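Banana and apple going soft on the break table. Is it the white surface?

Asked by Musyoka Biwott, 25th August

We swapped the old break table for a white one, and now the fruit seems to spot faster than it did. A coworker swears the white top bounces light onto it and speeds things up. I doubt it, but I'd like to hear from someone who has tested this. We also keep pastries out, and one gray plate for whoever gets there first.

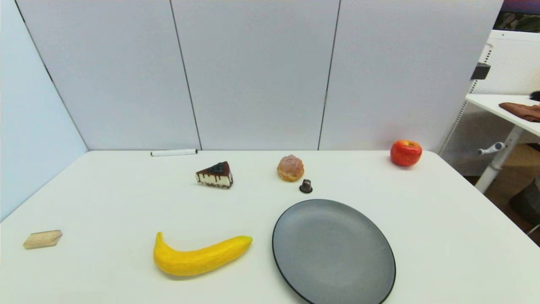

The table with fruit and cake out.

I already paid 52 dollars for a Girnitz fruit stand that claims to "slow ripening." So far I see no difference.

Chak-lun Tsao
655 posts

I wouldn't blame the table. Bananas give off ethylene gas as they ripen and apples give off plenty of their own, so the usual advice is to keep the two well apart. Whether a few feet of open table makes any difference in a normal room, I'm not convinced. Heat matters more. Is there a sunny window or a heater close by?
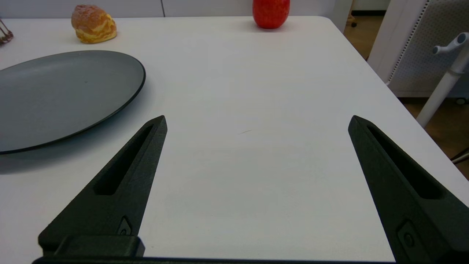 As for the stand, I'd want to know what it's supposed to be doing. Holding a banana off a hard surface may save it from a bruise, and that's all I would expect from it. Try 2 bananas from the same bunch, one on the stand and one on the plate, and check them each morning. If they spot together, ask for your money back. I'd worry more about cheesecake left out at room temperature. Two hours is the limit I go by, then it goes in the fridge.

Kombo56

had a Vadero one, same thing, useless. just buy fewer bananas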